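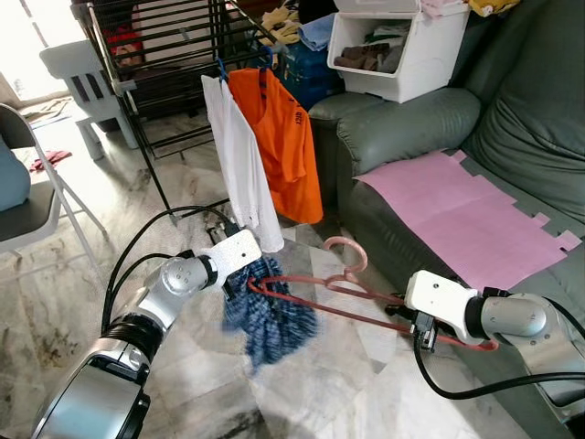
Minutes of the residents' meeting, Grundside House

Date: 29th August
Place: ground floor common room
Chair: Lorraine Fothergill
Minutes: Tanvir Jayasinghe
Present: 15 households. Apologies were received from flats 4 and 22.

1. Minutes of the April meeting

The minutes were read and accepted with one correction. In item 3, "the east door" must be "the yard door".

2. Laundry room

Lorraine informed that the second dryer is again out of order. The repair company, Clusterau, has offered to change the drum belt for 163 dollars. A resident asked if it is better to buy a new machine. After discussion it was agreed to accept the repair one more time and to look at the question again if the dryer stops before next April.

The booking sheet was discussed for a long time. Several households book the evening hours and then do not come. It was decided that a booking is lost after 15 minutes, and the next person may use the machine. Two households voted against.

Clothes which stay in the room longer than two days will be put on the shelf by the window. Please write your flat number on your baskets.

3. Drying clothes on the balconies

The house rules say that nothing may hang over the railing. Flat 9 asked if a standing rack inside the balcony is permitted. Yes, it is permitted, if the rack is lower than the railing. Tanvir will write this sentence more clearly in the rules – the present text can be understood in two ways.

4. Bicycle cellar

There are 99 places and more bicycles than places. Every owner will get a yellow label from Tanvir. Bicycles without a label will be moved to the yard store, not thrown away.

5. Money

The common fund has 2,166 dollars after the payment for the gutter. No questions.

6. Other matters

Flat 17 reported a smell of gas oil near the Kimesetti side entrance. Lorraine will call the owner of the garage.

The stair light on the third floor goes off too early. Tanvir will set the timer longer.

The meeting was closed at 8:40 pm. The next date will be put on the board by the mailboxes.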